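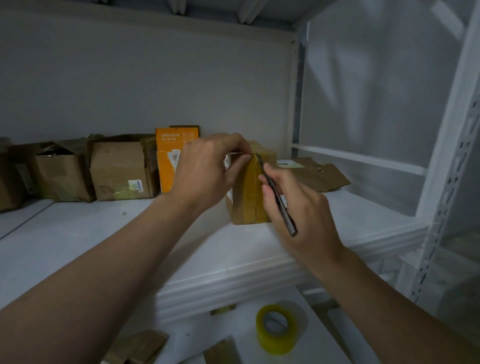 «El envío gratis lo paga alguien, y casi siempre es el que no devuelve nada»

25 de diciembre de 2024

Quien habla pide que no aparezca su nombre y acepta a cambio que se cuente casi todo lo demás. Trabajó 13 años en el departamento de devoluciones de Talska, la tienda en línea de menaje y pequeño hogar, y lo dejó en abril. Ahora asesora a comercios que quieren vender por internet sin arruinarse. Quedamos en una cafetería de Zovham con demasiada música y una sola mesa libre, junto a la puerta. Llegó con una carpeta que no abrió en toda la conversación.

Yo iba con mis prevenciones. Los que se marchan de una empresa y luego cobran por explicar lo mal que se hacía todo me inspiran una confianza limitada. Se lo dije nada más sentarnos y no pareció molestarle. «Hace usted bien. Yo también desconfiaría. Lo único que puedo decirle es que cuando estaba dentro decía lo mismo, solo que en reuniones donde se acababa el tiempo justo antes de mi punto».

Su tesis es sencilla de enunciar y, a mi juicio, no tan sencilla de demostrar: la devolución gratuita ha dejado de ser un servicio y se ha convertido en parte del precio, repartida entre todos los compradores sin que nadie la vea en el tique. «Usted compra una cafetera, le gusta y se la queda. Muy bien, pues acaba de pagar un trozo de la cafetera que el vecino pidió en tres colores para quedarse con uno».

Le pregunté si eso no es lo que ocurre con cualquier seguro, o con las tiendas de toda la vida, que también cambiaban una camisa sin poner mala cara. Se tomó su tiempo. «La tienda de toda la vida volvía a colgar la camisa. Tardaba un minuto. Un paquete devuelto hay que recogerlo, llevarlo, descargarlo, abrirlo, mirar lo que hay dentro, decidir si lo que hay dentro es lo que tenía que haber, limpiarlo a veces, buscarle una caja nueva y apuntarlo en un sistema que a lo mejor ya lo ha dado de baja. Y todo eso por un colador».

Según sus cuentas, en su último año pasaron por su sección 2.495 coladores. El dato tiene gracia y me lo repitió dos veces, señal de que lo usa en sus charlas. No he podido contrastarlo. Talska, a la que escribí antes de publicar estas líneas, contestó con un párrafo muy amable sobre la experiencia del cliente en el que no había ninguna cifra.

Lo que ocurre con el producto que vuelve

Una parte se vende otra vez como nueva. Otra va a liquidación por lotes. Del resto, dice, se habla poco. «No voy a contarle que se quema todo, que es lo que le gusta oír a la gente. Se quema menos de lo que dicen los documentales. Lo que pasa es más aburrido: se queda. Se queda en un pasillo, con una etiqueta provisional, y al cabo de un tiempo cuesta más decidir que tirar».

Quise saber quién decide. «Una persona con una pantalla y 22 segundos». ¿De dónde sale ese número? «Del consultor». El consultor era Nadell, una firma que, según su relato, pasó una temporada en el almacén cronometrando a la plantilla y entregó un informe encuadernado. Los 22 segundos eran el objetivo por artículo. «Abrir bien un paquete mal cerrado ya lleva más. La gente devuelve las cosas envueltas con lo que encuentra en casa. Vueltas y vueltas de cinta, papel arrugado metido a presión, un periódico. Hay quien no quiere que se lo vuelvan a mandar, se lo aseguro».

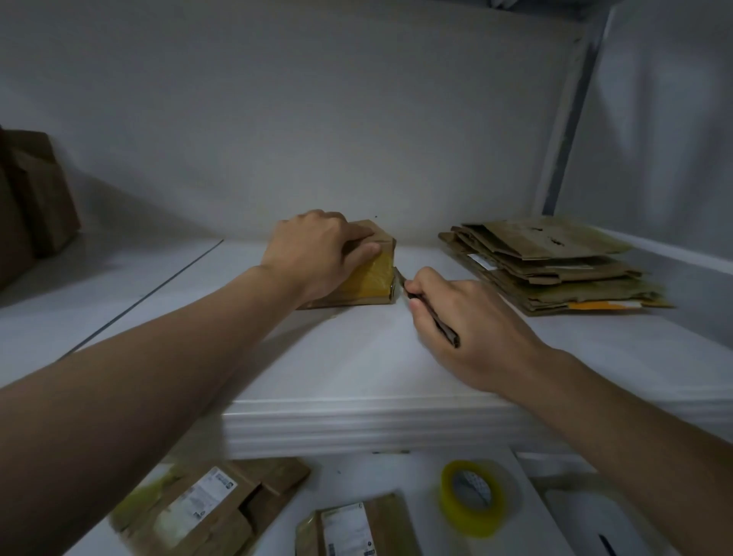 El objetivo se cumplió sobre el papel. Le pido que explique qué significa eso y se encoge de hombros. «Que las piezas difíciles se dejaban para el final del turno, y al final del turno ya no contaban. Cualquiera que haya trabajado con objetivos sabe cómo va». Es el punto de la conversación en el que más le creo, quizá porque es el único en el que no sale del todo bien parado: admite que lo sabía, que lo toleró y que firmó los informes mensuales.

¿Y la respuesta oficial, la del consumo responsable? En los últimos años las tiendas han llenado sus páginas de hojas verdes. Thygesen, la empresa de reparto con la que trabajaba Talska en la zona, ofrece ahora la «recogida consciente»: el cliente marca una casilla, espera unos días más y recibe un mensaje de agradecimiento. «La furgoneta es la misma», dice. «Pasa por la misma calle. Lo que cambia es que a usted le dan las gracias». Aquí le llevé la contraria, porque agrupar recogidas sí debería ahorrar viajes, y cualquiera que haya organizado una mudanza lo entiende. Concedió que en teoría sí. «En teoría. Enséñeme la ruta antes y la ruta después. Yo las pedí y no me las dieron».

Que no te den un documento no prueba que el documento diga lo que tú crees. Se lo comenté también. «De acuerdo», respondió, y pidió otro café.

Cobrar o no cobrar

La solución que propone a sus clientes es cobrar la devolución. Poco, pero cobrarla, y anunciarlo en la misma pantalla en la que se compra. Asegura que uno de los comercios a los que asesora, una tienda de lámparas, perdió algunas ventas al principio y ganó tranquilidad después. Le pedí las cifras de esa tienda y me remitió a un acuerdo de confidencialidad. Le hice notar que llevábamos un buen rato hablando de empresas que no enseñan sus datos. Se rio, esta vez con ganas. «Apúntelo, apúntelo».

Apuntado queda. También queda una objeción que no me resolvió. Cobrar por devolver castiga al que abusa, pero alcanza igualmente al que recibió una sartén abollada, o una talla que no era la del catálogo, y que bastante tiene ya con bajar a una tienda de conveniencia con el bulto bajo el brazo. Sostiene que los defectos deben seguir siendo gratuitos y que distinguir un caso de otro es fácil. Que lo diga quien acaba de explicarme que hay 22 segundos para mirar cada artículo me parece, como poco, optimista.

«Ahí tiene razón a medias», contesta. «Se distingue si se paga a alguien para que mire. El problema es que no se quiere pagar. Se prefiere abonar el dinero a todo el mundo y no preguntar».
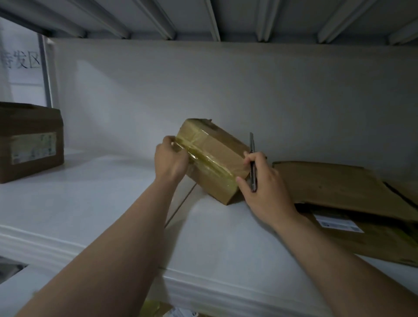
Hablamos después de las fotografías que se piden ahora al cliente para tramitar una reclamación. Le parecen inútiles. La gente fotografía la parte rota con el pulgar delante, o manda la foto de la caja, o una captura de la ficha del producto. En una ocasión, cuenta, un comprador envió doce veces la misma imagen de una báscula de cocina, convencido de que así iría más deprisa. «Y fue más deprisa. Se le abonó para que parase».

Hay en su discurso una nostalgia que no termina de confesar. Recuerda con detalle el primer almacén de Zovham, cuando las devoluciones cabían en una estantería y se conocía de memoria a los clientes difíciles. Luego llegó la nave grande, 4.000 metros cuadrados, con un muelle solo para lo que volvía. «El día que inauguramos ese muelle hubo discurso y canapés. Me pareció raro brindar por un sitio donde entra lo que la gente no quiere».

Le pregunto si compra por internet. Sí, bastante: libros, pienso para el perro, recambios de la aspiradora. ¿Y devuelve? Baja un poco la voz. El año pasado devolvió unas botas. Eran del número correcto, no tenían ningún defecto, simplemente en casa le parecieron feas.

¿Pagó por la devolución?

«No. Era gratis».

Antes de irse me pide que no lo pinte como un arrepentido, porque dice que no lo es, y que ponga que el trabajo de abrir y revisar paquetes es un oficio, que se aprende y que se paga mal. Lo segundo lo repite Talska al revés en sus ofertas de empleo, donde habla de un «salario competitivo» sin decir cuál. Volví a escribirles para preguntar por la cantidad. Me contestaron con el mismo párrafo.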